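Galería – avería de la mano, banco 2

Subo esto deprisa, que luego se pierde. Resumen para quien no estuvo: en enero la mano del banco 2 dejó de respetar el límite de fuerza en el cierre. Orden de parar enviada, dedos que siguen apretando. Sin heridos. Sí un par de envases reventados y una mañana entera limpiando pasta del conector de la muñeca.

El fallo lo vio primero Sơn Lò en los registros de Kernel, nuestro programa de control – el sensor del pulgar mandaba un valor congelado. Hrvoje Papadopoulos cambió el cable y repitió la serie con objetos blandos. 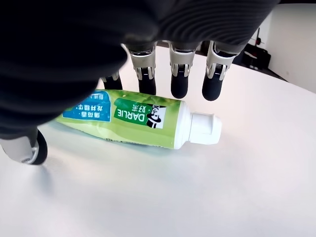 ¿Por qué no saltó la parada automática?
Porque solo miraba el sensor del pulgar, y un valor congelado le parecía normal. Ahora compara también la corriente de los motores, y si las dos lecturas no cuadran corta en 85 milisegundos.

Tubo de Darlie en la mesa, el pulgar a un lado y los dedos al otro. Plástico blando, algo arrugado por abajo.

Pendiente:
– cable de repuesto, pedido a Ornstead, sin fecha todavia
– 2.000 ciclos de cierre antes de dar el banco por bueno
– nadie mete la mano con los motores activos, ni para colocar el objeto. Va por todos
– actualizar la hoja de parada de emergencia, la que hay colgada es la vieja y el telefono esta mal

Si alguien tiene mas fotos que me las pase y las añado.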